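Dalten bringt neuen Ganzjahresreifen für leichte Anhänger auf den Markt

10. Februar 2019 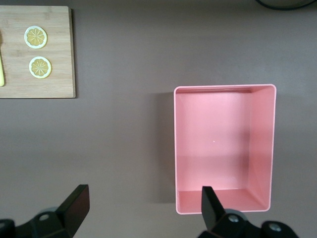
Zwei runde Zitronenscheiben auf einem Schneidebrett aus Bambus

Der Reifenhersteller Dalten erweitert sein Programm um einen Ganzjahresreifen für leichte Anhänger. Das neue Modell heißt Gumeo und richtet sich an Handwerksbetriebe, Marktfahrer und Vermieter, die ihre Anhänger auch in den Wintermonaten regelmäßig bewegen.

Bisher hatte das Unternehmen in diesem Bereich nur einen Sommerreifen im Angebot. Viele Kunden haben diesen das ganze Jahr benutzt, obwohl er für niedrige Temperaturen nicht entwickelt wurde. Beim Gumeo kommt nun eine andere Gummimischung zum Einsatz, die nach Angaben des Herstellers auch bei Kälte elastisch bleibt. Das Profil hat breite Längsrillen für die Ableitung von Wasser und in den Schultern zusätzliche Lamellen für Fahrten auf Schnee.

Besondere Aufmerksamkeit haben die Entwickler den Standzeiten geschenkt. Ein Anhänger steht oft mehrere Wochen beladen auf demselben Platz, und dabei verformt sich der Reifen an der Unterseite. Die Karkasse des Gumeo wurde deshalb verstärkt. «Bei einem Lieferwagen ist die Laufleistung das große Thema, bei einem Anhänger ist es meistens das Alter», erklärt Yến Nghiêm, Produktmanagerin bei Dalten. «Der Reifen wird spröde, lange bevor das Profil abgefahren ist.» Auch die Seitenwand bekam aus diesem Grund eine neue Mischung, die besser gegen Sonnenlicht geschützt ist.

Der Gumeo wurde seit November bei dem Anhängerverleih Ketix im täglichen Betrieb erprobt. Dort waren 40 Anhänger mit den Reifen unterwegs, vor allem im Stadtverkehr und auf kurzen Strecken über Land. Die Ergebnisse sind in die endgültige Abstimmung der Mischung eingeflossen. Der Test wird fortgesetzt – Ketix möchte die Reifen auch über den Sommer fahren und danach den Verschleiß messen lassen.

Zum Verkaufsstart gibt es den Reifen in 5 Größen. Die Tragfähigkeit beträgt bei der stärksten Ausführung 600 Kilogramm pro Reifen. Alle Größen tragen das Schneeflockensymbol.

Den Vertrieb übernimmt der Großhändler Agudelo, der 200 Werkstätten und Reifenhändler beliefert. Dort kann der Gumeo ab sofort bestellt werden. Kompletträder mit Stahlfelge sollen später folgen, ein Termin dafür steht noch nicht fest. Preise hat Dalten nicht genannt, sie werden von den Händlern selbst festgelegt.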